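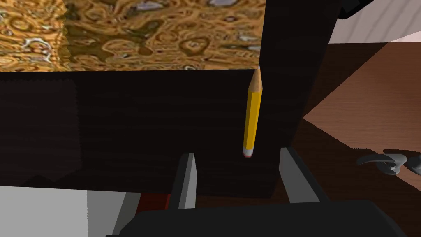 # workholm-sim

Ambiente de simulação para comparar garras paralelas em objetos finos e compridos. Começou como um script de fim de tarde para responder a uma pergunta só (dedo estreito ou dedo largo para pegar lápis?) e cresceu até virar isto: um banco de testes com cinco garras, sete objetos, dois controladores e câmera no punho. A gente se divertiu muito fazendo, e espero que apareça no uso!

Versão atual: `0.7`. A interface ainda muda entre versões menores, então fixe a versão se for rodar experimentos longos.

## O que dá para fazer

- Trocar de garra sem mexer na cena: a mesma pose inicial, a mesma luz, o mesmo objeto.
- Rodar um controlador contra o outro com a mesma semente.
- Gravar o que a câmera do punho renderiza, junto com as posições das juntas e a abertura dos dedos.
- Sortear texturas, móveis e iluminação por episódio. Tem parede marmorizada cor de âmbar, tem madeira quase preta, tem combinação que nenhum decorador assinaria e que é ótima para testar visão.

## Instalação

```
git clone <url-do-repositorio> workholm-sim
cd workholm-sim
python -m venv .venv
source .venv/bin/activate
pip install -e .
```

Para a renderização por GPU, instale o extra:

```
pip install -e ".[gpu]"
```

Sem GPU tudo funciona, só que devagar. Para depurar a lógica de um controlador, a CPU basta.

## Primeiro episódio

```
python -m workholm.run --gripper vermeulen --object lapis --controller nirkdale --seed 7
```

O comando cria uma pasta em `runs/` com os quadros, um `states.npz` e um `config.yaml` completo. Guarde o YAML: com ele o episódio se repete igual na mesma máquina.

## Garras

| Nome | Dedos | Observação |
|---|---|---|
| `vermeulen` | paralelos, rígidos | a referência; comece por ela |
| `vermeulen_soft` | paralelos, ponta macia | contato mais estável, passo de simulação menor |
| `premix_a` | paralelos, curtos | abertura pequena, boa de precisão |
| `premix_b` | paralelos, longos | alcança entre móveis, mas perde rigidez |
| `bare` | dois blocos | só para testes unitários |

Vermeulen e Premix são nomes internos das nossas famílias de dedos. A `premix_b` é a minha preferida para cenas apertadas, e a `vermeulen_soft` é a que mais me surpreendeu: o lápis praticamente para de girar depois do fechamento.

## Controladores

**Nirkdale** é o controlador visual. Estima o eixo do objeto a partir da câmera do punho, alinha os dedos e corrige a aproximação a cada quadro. Fica lindo de ver quando a estimativa converge.

**Roteiro** recebe a pose verdadeira do simulador e segue pontos de passagem fixos. Serve de teto: se o `roteiro` falha numa cena, desconfie da cena antes de desconfiar da visão.

Os dois usam a mesma interface, e escrever um terceiro é questão de herdar de `BaseController` e implementar `step(obs)`:

```python
from workholm.control import BaseController

class MeuControlador(BaseController):
 def step(self, obs):
 return self.hold()
```

## Protocolo de comparação

Cada par garra/objeto roda 40 episódios. As sementes ficam em `protocol/seeds.txt` e são iguais para todas as garras. Um episódio conta como sucesso quando o objeto sobe acima da altura-alvo e continua entre os dedos até o fim da contagem.

Registramos à parte:

- contato com o móvel antes do fechamento;
- fechamento sem objeto;
- escorregamento depois da elevação;
- tempo esgotado.

Por favor, publique essa separação quando comparar resultados. Duas garras com a mesma taxa de sucesso podem falhar de jeitos completamente diferentes, e é aí que mora a graça.

## O lápis

Merece seção própria! É amarelo, sextavado, com virola prateada e borracha rosada. Os outros objetos perdoam bastante, mas o lápis exige tudo ao mesmo tempo: as facetas mudam o contato conforme o ângulo, e visto de perto ele ocupa poucos pixels de largura. Contra madeira escura o amarelo salta e a segmentação fica fácil; contra os fundos ocres o contraste cai, e o Nirkdale às vezes troca o lado da ponta pelo da borracha.

Para forçar uma posição quase vertical:

```
python -m workholm.run --object lapis --tilt-max 5 --background escuro
```

`--tilt-max` é em graus.

## Formato dos dados

```
runs/<id>/
 config.yaml
 states.npz
 events.jsonl
 wrist/
```

Em `states.npz` estão `q`, `dq`, `aperture` e `object_pose`. A abertura é medida entre as faces internas dos dedos, em metros. Até a versão anterior era medida entre os centros, então converta dados antigos com `tools/fix_aperture.py`.

## Limitações conhecidas

- O atrito é o mesmo para madeira, metal e borracha. Está na lista.
- Sombras de móveis altos podem engolir as bordas dos dedos na câmera do punho.
- A `vermeulen_soft` fica instável com passo grande; use o padrão do YAML.
- Nada aqui foi calibrado contra hardware. Compare garras entre si dentro do simulador e não leia as taxas como previsão de bancada.

## Contribuindo

Garras novas são muito bem-vindas, principalmente as esquisitas. Abra um pull request com o modelo em `assets/grippers/`, uma linha na tabela e o resultado do protocolo para o lápis. Antes de enviar:

```
pytest tests/
python -m workholm.check --all-grippers
```

Licença MIT para o código, CC BY 4.0 para modelos e texturas.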